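Wooden floors: what to do before the spring lets

We use cookies to remember your newsletter settings. By continuing to read you accept this. Manage preferences

Several members have asked what they should be doing about wooden floors between tenants, so Yến Mạc has put together some notes from her own flats in Oltby. She has looked after floors there for 20 years and has sanded most of them at least once.
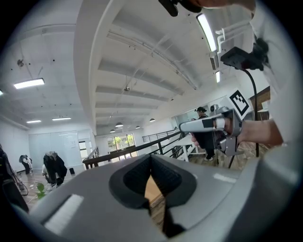
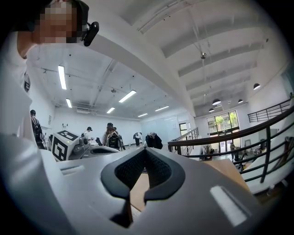
Wooden floors in both.

Start with a dry clean. Sweep or vacuum with a soft head, going along the boards, and get into the corners with a hand brush. Grit does more harm than shoes do. After that, use a mop that has been wrung out hard. If you can see water sitting in the joints, the mop is too wet. Steam mops are best left in the cupboard, whatever the box says.

Next, find out what finish you have. Put a drop of water on a spot behind a door and leave it for a few minutes. If it stays as a bead, the finish is sound and a clean is enough. If it soaks in and leaves a dark mark, the boards need oil or a new coat of lacquer. Oil can be patched. Lacquer usually can't, and a patched area will show in low light.

For small scratches, a wax stick in a close colour will do. Go slightly lighter if you are between two shades. Deep dents in bare or oiled wood can often be raised with a damp cloth and a warm iron, but try it somewhere hidden first.

Sanding is a bigger job. Craig Drummond had the upstairs rooms at Petrenko House done in February and paid £2225, including two coats of lacquer. He was told to allow a full week before putting rugs back down. He used 60 grit for the first pass and says he would not go coarser on old boards, as there is only so much wood above the tongue.

Felt pads under chair and table legs cost very little. Check them at each inspection and replace any that have gone flat or picked up grit. Write the type of finish in the inventory, with the name of the product, so the next person does not have to guess.

Yến is happy to look at photos of problem floors. Send them to the Enia office by email, with the room size and the age of the boards if you know it.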